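November, Monday, workshop notebook
Subject: limescale remover, second trial

Started at 8:15. The tap water at Bonside is very hard, so I used it again for all the mixing, the same as in the first trial. The new powder from Skoteck dissolves slower than the old one. With 500 ml of water I had to stir a long time, and there was still a little sediment on the bottom of the beaker. I filtered it through paper and continued.

Tile samples are from Kozłowski, batch 1617, glazed side up. I left each one under the solution for 240 seconds and then rinsed. The glaze did not lose its shine as far as I can see by eye, but the grout on the samples became lighter. I don't like this. The Clidisa sheet says it is safe for grout, but it does not say which grout.

Bathroom, toilet with the lid down.

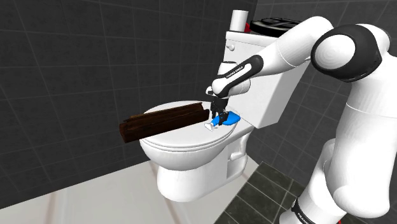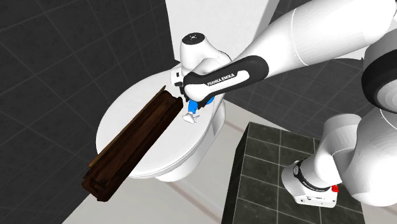 Solution temperature was around 29 degrees when I poured it, a bit warmer than I planned. Next time I will let it stand until after lunch. Maybe the grout problem comes from this, maybe from the acid itself. I should change only one thing at a time, and today I changed two (powder and temperature), so the comparison with the first trial is weak.

To do:
- ask Clidisa for which grout their sheet was made
- repeat with the old powder, if there is enough left in the jar
- write the date on the jar!!
- pH strips are almost finished, order more

Samples are drying on the rack by the window. Please do not move them before I look at them tomorrow morning.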